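3. The Table and the Basket

I'll say up front that this section grew a lot between drafts. When we started the Lallia study I figured the table would get one sentence, and then I spent most of June thinking about table surfaces and woven baskets and boring everyone at dinner with it. So bear with me!

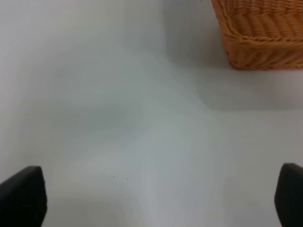
Figure 1. Woven wicker basket on the pale tabletop.

3.1 Why a catch-all basket

Our question (see Section 1) is what people do with the small loose stuff that lands on a table by the door or in the kitchen — keys, mail, hair ties, the one battery that may or may not be dead. Most of the earlier writing on household clutter that I read looks at closets and garages, where things go to stay. I wanted the opposite, the things that stop somewhere for an hour and then somehow stay for a month. And the thing most people own for that job is a basket. When we asked households in the intake survey what they'd put on a bare table to keep it neat, a basket came up far more than trays or bowls did, so a basket it was.

We picked wicker over plastic or wire for a couple of reasons. It's what people told us they already had. It also hides its contents from the side, at least when the weave is thick, and that matters a great deal for how full people let a basket get. With the wire baskets in our pilot, people started sorting as soon as they could see a mess through the wall. With wicker they kept tossing things in until something stuck out over the top.

The braided strands in Figure 1 run in slanted rows, and there's a thicker band going around the wall near the middle of the part you can see. That band ended up being useful in a way I hadn't planned on. In the interviews people used bands like it as a kind of landmark ("it was only up to the braid"), and after the first few sessions we started using their word for it in our notes. We coded fill level as below the braid, at the braid, or above it, and the two coders hardly ever disagreed. Compare that with our first scheme, which asked for a percentage and got us nothing but arguments.

3.2 The surface

The tabletop is plain, pale and matte. I tested a few finishes before settling on it. A shiny top throws glare back at anyone sitting across from the window, and two of our pilot households said they kept wiping it, which wrecked the whole point of leaving them alone with their clutter. Strong grain was a problem too. Small things like paper clips and rubber bands got lost in it, and people left them out for reasons that had nothing to do with tidying habits (they simply hadn't noticed them).

The downside of a pale top is that shadows show up on it, soft ones mostly, and a gray envelope lying in a gray shadow can be easy to miss. We talked about adding more lamps and decided against it. People's homes have shadows in them.

3.3 Placement

Where the basket goes turned out to be a bigger deal than what it's made of. We let each household set it down wherever they liked on the first evening and then asked them to leave it there. Nearly everyone put it off to one side and kept the middle of the table open. When we asked why, the usual answer was some version of "so I can still use the table," even from people who told us a minute later that they never use the table.

I do think rounded corners help here. Folks in the Paulauskas building, where the halls are narrow and the tables sit right by the door, complained about catching sleeves on the square baskets from the pilot, and those complaints stopped once we switched.

3.4 Sessions

Each household kept the basket for 90 days. We made 2 visits, one near the start and one at the end, and over the whole study we logged more than 300 separate items going in. Getting things back out was another story — see Section 4.2, where I go through the receipts, which deserve their own paper. Items were written down by type, by who put them there (if anyone would admit to it) and by fill level at the time. Coins were treated as one item no matter how many there were, a rule we borrowed from the earlier Prendero diary study and were very glad to have.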